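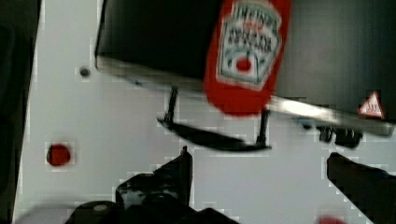 Every few years somebody at the statehouse rediscovers the school lunch bill and decides that the fair thing to do is send it only to the people who can pay. The latest version would end free lunch for all in the public schools and bring back the income form, with families above a certain line paying $15 a week per child. Supporters call this a modest contribution. They also call it common sense, a phrase I have learned to treat as a warning.

I should say where I stand. I am not a believer in free everything. I voted against the Pulluton parking plan because I thought drivers ought to pay for the spaces they use, and I still think so. I have no trouble with the idea that a family earning three times what mine does can buy its own sandwiches. If the proposal did what its backers say it does, I might hold my nose and support it.

I don't think it does, and I've read the thing.

Start with the money. The summary handed out with the bill promises savings but never sets them next to the cost of collecting. Somebody has to mail the forms, chase the forms, check the forms, and hear the appeals of parents who lost a job in December and whose tax return still says they're doing fine. Somebody has to run the accounts and send the letters when the accounts go below zero. The Bunlow district, where my kids went, kept records from the last time we did it this way. In its final year under the old rules it had 349 families in lunch debt. It spent part of the following year trying to collect, and in the end wrote most of the debt off.

Look at who those families were, too. The district's own report said 152 of them would have qualified for free lunch if they had turned in the paperwork. They hadn't. Some had moved in the middle of the year, some didn't read English well, and some, I would guess, simply didn't care to tell the school office what they made. You can say that's their fault. Plenty of people did say it at the hearing. But the child in line with the tray didn't fill out the form wrong, and the child is who we were supposed to be talking about.

The answer I usually get is that the new system will be better. It will be online. It will talk to other state databases, and most families won't need to apply at all. Maybe. I've heard that promise about the unemployment website and about the car registration website, and I've spent a good part of my adult life on hold with both. The contract for the lunch portal is expected to go to Haddadin, the same outfit that built the property tax lookup, and anyone who has tried to find out what they owe on a house in this county can form their own opinion.

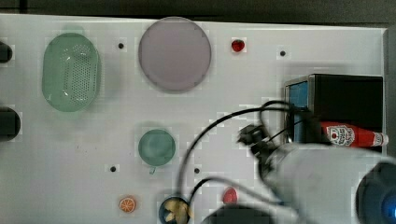
Then there is the argument from fairness, the one I take more seriously. Why should a cashier's taxes buy lunch for a surgeon's daughter? It sounds good. It would sound better if the people making it applied it anywhere else. The surgeon's daughter also gets a free desk, a free math book and a free ride on the bus. Nobody at the podium has proposed checking her mother's pay stub before she gets on at the corner. The surgeon pays more than the cashier for all of it already, through a thing called income tax, and if lawmakers think she isn't paying enough they have the power to fix that in one afternoon. They'd rather not. A higher tax rate has fingerprints on it, and a lunch fee comes home in a backpack.

I also don't trust the line. The bill puts it at a level that sounds comfortable today, then leaves future changes to the budget office. There's nothing in the text that ties it to prices or wages. So picture a bad year, with a gap to close and an election safely behind everybody. Which is easier, cutting something that has a lobbyist or letting the line sit still while paychecks creep past it? We know how that goes. The summer program at Skovgate started with a fee for "higher-income households" and within a few budgets the higher-income households included a bus driver married to a home health aide.

My own side has its bad habits here, and I'd be a hypocrite to skip them. Defenders of the free program tend to talk as if it cures everything from asthma to algebra. I've looked for the proof of some of those claims and come away unimpressed. The food could be better. A lot of it goes in the trash, and the advocates get very quiet when you bring that up. And it does cost real money, which could go to other things, and a person who says so isn't a monster.

But those are reasons to run the program well. If waste is the trouble, have the kitchens report it and let us see the numbers. If the menu is the trouble, fix the menu. A fee touches neither one.

The bill cleared the House committee with 51 amendments filed and hardly any discussed, and the floor vote is set for Tuesday, February 13, 2024. Before then I'd like to hear one sponsor answer a plain question: after you subtract the portal, the staff, the letters and the debt you'll never collect, how much is left? I asked two of their offices by phone. One sent me the summary again. The other took my number.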